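January, evening

The rain did not stop today, so I stayed home and did my accounts for the language course. I began it in September, and in my notebook there are now 257 new words, each with a small sentence of my own. My teacher at Ekley says that the sentence matters more than the word. I think she is right, but the sentences take me the whole evening. Yesterday I wrote three times a sentence with "although" and it still sounded like a letter from the bank.

When I moved to Fernircombe I believed I would speak well after one winter. This is my second winter. At the bakery they understand me, and on the bus also, if the driver is not in a hurry. On the telephone it is much harder. This morning I had to call Hegarty about the heating bill, and I prepared everything on paper before I called. Then the woman asked me a question which was not on my paper.

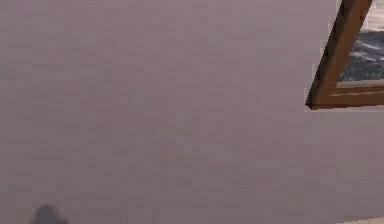
She asked if I was "all set." I knew both words and I did not know what they meant together. I was quiet for so long that she asked if I was still there. Afterwards I wrote it in the notebook with a sentence: "I have paid the bill and I am all set." I have not paid the bill yet, but the grammar is good.

In the afternoon I read. My goal is 12 pages a day in the novel from the library, without the dictionary for the first reading. Today I made seven. The people in this novel are always walking in wet fields and being sorry for something, and there are many words for mud. I wrote down "mire" and "sludge" and then decided that two are enough for one life.

I also used Alura, the word program on my phone. It tells me I have answered 3,197 cards since I started. I was proud for a minute. Then it gave me "through," "though" and "thorough" one after the other, and I missed two of them. 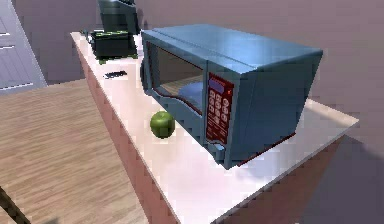 How many new words should I learn in a day?

Five, if I also want to remember the words from last week. With ten I feel very busy and by the end of the month I have lost half of them.

I wrote this question and its answer on the first page of the notebook, because I ask it again each time I am impatient. My sister learned another language much faster than me, but she was nineteen and she married into it. I am fifty-three and I have a notebook.

For the class next week we must write 600 words about a meal from our childhood. I have the meal already: the bean soup my grandmother made when the school was closed for snow. What I do not have is a word for the sound of the lid when it moved on the pot. I tried "rattle," then "clatter," then I went back to "rattle." In my language there is one word for it, and it is used only for lids. I will ask my teacher, but I think I must explain it with my hands.

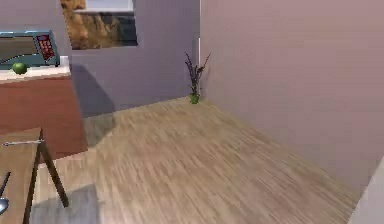
The corner with the green apple by the microwave.

It is ten minutes past nine now and I have 140 words of the soup. The beginning is too long. My grandmother has not yet come into the kitchen. Tomorrow I will cut the part about the snow and call Hegarty again, this time with a longer paper.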